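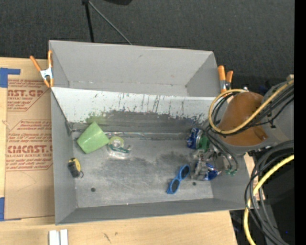 Gafas de sol, abajo a la derecha.

Las gafas de sol no me duran. Las graduadas sí, esas llevan conmigo desde antes de la mudanza y las encuentro siempre, incluso dormido, porque sin ellas no encuentro nada más. Pero las de sol tienen otra relación conmigo, digamos que más abierta. Entran en mi vida en mayo y en septiembre ya están rehaciendo la suya en otra parte.

Las últimas me costaron 184 euros en la óptica Núñez. Las compré siguiendo una teoría de mi hermana según la cual uno solo pierde lo barato, porque lo barato no se vigila. La teoría suena muy bien. Las perdí en once días. Creo que fue en el tren de vuelta de casa de mis padres, aunque también pudo ser en el bar de la estación, o en el baño del bar de la estación, donde recuerdo haberlas puesto encima del secador de manos pensando «qué sitio tan tonto para dejar unas gafas».

Fui a la oficina de objetos perdidos. Quien no haya ido nunca debería ir, aunque no haya perdido nada. Te dan un impreso en el que tienes que describir lo tuyo y ahí te das cuenta de lo poco que lo mirabas. ¿Color de la montura? Oscuro. ¿Forma? De gafas. ¿Alguna marca o desperfecto que permita identificarlas? Hombre, tenían once días, no nos había dado tiempo.

El señor de la ventanilla leyó mi impreso con una paciencia que me pareció profesional y me sacó una caja. No estaban. Había, eso sí, unas que me gustaban más que las mías, y reconozco que hubo un silencio. Lo rompió él preguntando si las reconocía. Dije que no. Todavía no sé si por honradez o porque tenían un cristal graduado y me habrían hecho caminar en diagonal.

Soledad Retamal, con la que compartí piso siete años, no ha perdido nunca nada. Tiene el mismo paraguas desde la facultad. Cuando se lo conté me dijo que mi problema era no tener un sitio para cada cosa, y que ella al llegar a casa vacía los bolsillos en una bandeja, siempre la misma, antes incluso de quitarse el abrigo. Le hice caso y compré una bandeja. Es preciosa. Ahora mismo contiene dos pilas que no sé si están gastadas, un botón, las instrucciones de la bandeja (tenía instrucciones) y la llave de un candado que perdí en 25 minutos de gimnasio, récord que no pienso mejorar porque no he vuelto al gimnasio.

Luego está la vía tecnológica. Un compañero me recomendó Skomico, que son unas pegatinas que se ponen en las cosas y pitan cuando las buscas con el teléfono. El sistema tiene dos fallos. El primero, que necesitas el teléfono. El segundo, que la pegatina es del tamaño de una moneda y en una patilla de gafas parece que llevas un audífono mal instalado. Se la puse a las llaves. Pitan muchísimo, sobre todo en el cine.

Mi padre, que es de otra escuela, ata las suyas con un cordón. Toda mi adolescencia me dio vergüenza aquel cordón. Era granate, con una pelusilla en los extremos, y se lo ponía para todo: para la playa, para conducir, para la boda de mi prima. Este verano comimos los dos en la terraza y lo estuve mirando un buen rato — el cordón, no a mi padre — con una envidia que no me esperaba. Le pregunté dónde lo había comprado. Me dijo que no se acordaba, que venía con unas gafas anteriores.

— ¿Y esas qué fue de ellas?
— Las perdí.

No he querido preguntarle más. De momento voy por la calle con los ojos entrecerrados, lo que según mi hermana me da un aire interesante y según Soledad me va a dar arrugas. En la óptica han puesto ya las rebajas. He pasado por delante un par de veces, por la acera de la sombra.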